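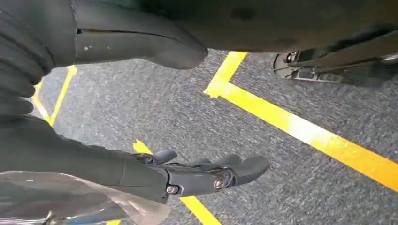 1,388 words

I have a thing about other people's storage. Take me to a nice house for dinner and I'll be polite about the kitchen, but what I want is for somebody to open the closet under the stairs. So when I heard that Sokeo was moving all its odds and ends into a room on Friesen Street, and that they'd let anybody in who was willing to carry stuff, I was in the car before I'd finished my coffee.

If you don't live near Fovness you won't know Sokeo. They take in secondhand parts, car bits and house bits mostly, plus a whole lot of things that fit in neither pile, and they sell them on to people who need exactly one of something. One trim panel. One power cord for a lamp their aunt left them. I once bought a single drawer there, no dresser, and I was thrilled with it!

Up until February everything lived in a barn outside town, in banana boxes, and the banana boxes lived in other boxes. Then the barn got sold. The new room is 205 square feet, a former office with the gray speckled carpet still down, and you can probably guess what I thought when I heard that number. My bedroom is bigger than that. (My bedroom is also a mess, so I was in no position to talk.)

The job of getting it all in there fell to Kai-wen Cheng, who used to lay out stockrooms for a chain of shoe stores and has opinions about shelves the way some people have opinions about wine. We got along right away. I asked what the plan was and got a roll of masking tape put in my hand.

The tape was for the floor. Kai-wen wanted every rack drawn out on the carpet before a single one got built, and then she wanted us to walk around in there for a while, between the lines, carrying things. So that's what we did, me with an empty crate on my hip, turning corners that weren't there yet. I felt ridiculous for the first ten minutes. Then I caught my elbow on a real doorframe while backing out of an imaginary aisle, and we moved the tape over by the width of my hand.

I've since done this at home, by the way, with the pantry shelves I'd been threatening to buy for years. Two strips of tape on the kitchen floor, a bag of potatoes in my arms. I didn't buy the shelves I'd been looking at. I bought smaller ones.

Carpet, I had assumed, was the wrong floor for this. You picture a storeroom and you picture concrete. But Kai-wen was glad of it, and after a day on my knees so was I. Small parts don't bounce on carpet. A dropped screw stays pretty much where you dropped it, though finding it in all that light and dark gray fleck is its own little adventure. The trick (passed on to me with great seriousness) is to get your cheek right down near the floor and shine a flashlight sideways, and anything that sticks up throws a shadow. I found a screw, a different screw, and an earring.

The plastic is the other thing you'll find on the floor in any move like this one. Clear sheets of it, off everything, in crackly heaps that slide when you step on them. I am a balling-up person by nature. I crumple the plastic and kick it toward a wall and deal with it at the end, and Kai-wen is a folding person, and for most of the morning we each thought the other one would crack first. I cracked. It does go back around the next fragile thing so much more easily when it's been folded.

Then there were the racks, and oh, the blue. I wish I could get you to see how cheerful that blue is against that carpet. The metal came with rows of slots punched up the posts, so a shelf can go at any height you like, which sounds like freedom and is really a long argument. Everyone's first instinct is to space them evenly. Mine sure was! It looks so right. But the things you own don't come in even heights, and if you space the shelves evenly you end up with a foot of air over the flat stuff and nowhere at all for the tall stuff.

So the crates decided. Green plastic ones, with lattice sides, all from one batch. You put a crate on the shelf, you hold your fist on top of it, and the next shelf goes where your fist ends. A fist is enough room to reach in and rummage without hauling the whole crate out. I've never had a measuring system I liked so much, and it's always on me.

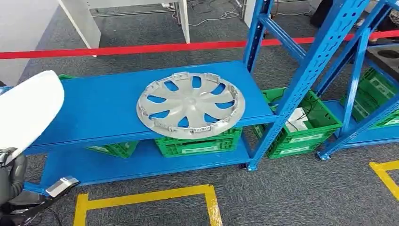

I asked why crates with holes in the sides and not nice solid bins with lids. I'm a lid person, or I was. Kai-wen's feeling is that a lid is where things go to be forgotten, and also that a lid makes a flat surface, and a flat surface fills up, and by the time you want what's in the bin you've got to unstack a small mountain to get the lid off. With an open crate and lattice sides you get a hint of what's in there from across the room. You don't get the whole story, but a hint will usually do.

The labels do the rest. They go on the side that faces out, and only that side, and they're written with the plainest word anybody could come up with. We had a real fight over one of them. I'd written "misc. electrical," and I got a look. What would a customer ask for? A cord, they'd ask for a cord. So it says cords. I rewrote a whole stack of mine that afternoon, and I came home and peeled "household sundries" off a box in my own hall closet, which had batteries in it.

Cords, while I'm on them, are the hardest thing in the building. They crawl. You put a thing in a crate with its cable tucked neatly underneath, you come back from lunch, and the cable's up over the edge and hanging down the side as if it had somewhere to be. The house rule is that a cord stays with the thing it belongs to, in the same crate, no matter how untidy it looks. I fought that one too. I wanted a crate of just cords, all coiled, all the same size, because it would've looked gorgeous. But then you've got a lovely crate of cords and a heap of things that don't turn on, and I've lived in that house. I live in it now.

And then you hit the things that won't go in a crate at all. Every house has them and so does every storeroom. Hubcaps! A hubcap is such a pleasing object and such a rotten one to store. It's too wide for a crate, it won't stand on edge without rolling off to see the world, and it's got that ring of little clips around the back that snags on whatever you lay it against. It wants to lie flat on something low and open, so it gets the top shelf of a short unit, where you can see the face of it. If it hangs a little over the front lip, fine. You can get your fingers under it that way.

Kai-wen calls this the Tunaren rule, after an old storage book of that name she's carried from job to job, held together with a rubber band. The gist is that you give the awkward things their spot first and let the easy things squeeze in around them. I've always done it the other way. I put the easy stuff away in a burst of virtue, and by evening I'm standing in a tidy room holding a hubcap, so to speak, or a fondue pot, or a roll of Christmas paper that's taller than any cupboard I own.

The other awkward family is long flat pieces. Panels, shelves, trim, the side of something whose other side is gone. They're the last to get picked up because they look light and turn out to be a nuisance. The ends swing around behind you while you're looking at the front. You want your fingers over the top edge and your thumb underneath, and you want to know where you're going before you lift. 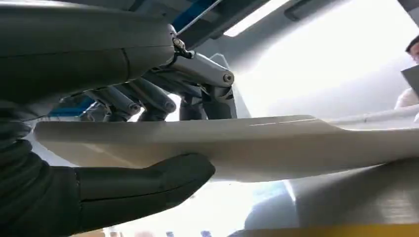
Long, flat and off-white, with a thumb underneath.

We tried leaning all the flat pieces against the wall at first, which everybody does, and it's fine until you need the one at the back. What worked better was standing them on edge in a slot at the end of a rack, sorted by length, with the shortest at the front. The pale ones need a scrap of folded plastic between them or they mark each other. (There's that folded plastic again. Kai-wen didn't say a word.)

I asked what all this had cost, and the answer for the racks was 200 dollars, secondhand, from an outfit that was closing up. The crates were thrown in. I'd have paid that for the green alone.

The doors open on 15th October, and I've already been told I can't come in early just because I know where the cords are. I've got my eye on a flat off-white panel that might do as a shelf over my washer. I'd need to measure first, and the tape's still on the kitchen floor, so I may as well start there.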